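Nygård Peel-and-Stick Wallpaper, Seven Months In

By Ronja Aasen
3 min read

I put this up in November and I'm still so pleased with it! I'd been burned by stick-on paper before (the cheap kind that lets go at the corners the first time you boil pasta), so I ordered a single roll for the pantry wall and expected to be peeling it off by spring.

It's a lovely matte finish, thick enough to hide old paint, and it slides for a minute or two before it grabs - a huge help if you hang paper alone, like I do. I lined up the repeat on the second try.
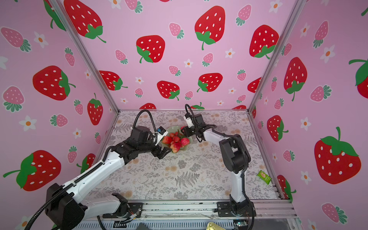 Strawberries and little white flowers on pink, with fruit on a green scalloped plate.

The seams are my one complaint. On a textured wall they show a bit in low sun, and you'll want a fresh blade for every strip. I went through 7. The paper wipes down fine with a damp cloth, though, and tomato sauce came right off.

At 420 kroner a roll it isn't cheap, but I've already bought two more for the hallway. Next up is the Flolwood stripe - if I can talk Lwazi into holding the ladder.

70 shares | 7 comments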